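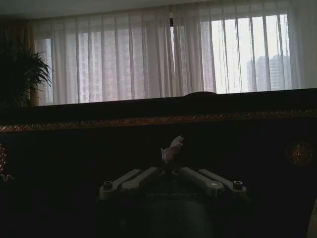 One reader of our first draft, writing from Lorklow, wondered why anyone would build an arm in the living room at all when a bench and a decent lamp would make life so much easier, and we have thought about that remark a good deal since.

4.2 Working in the home

Most of our earlier trials took place in the shared workshop at Fodham, where the light comes from overhead and stays the same all day. At home the arm has to cope with whatever the window gives it. Figure 3 shows the wrist camera's view with daylight coming through sheer curtains and a small, crumpled, pinkish-white object held in the jaws. The furniture behind is very dark, and the gripper body fades into shadow near the bottom, while the finger links stay fairly easy to pick out.

We ran 217 grasps in this setting with the Pernum controller, using the same 72 starting positions as in the workshop, and we left the exposure on automatic throughout (a choice we argued over for longer than we care to admit!). Of these, 13 ended with nothing in the jaws. We did not retrain anything between the two places, although it was tempting, and the 2,000 workshop grasps remain the only data the Poulain model has learned from.

Figure 3. Wrist view during a home trial, facing the window.

Soft items gave us more trouble than hard ones in both places, and we return to finger pressure in Section 4.3.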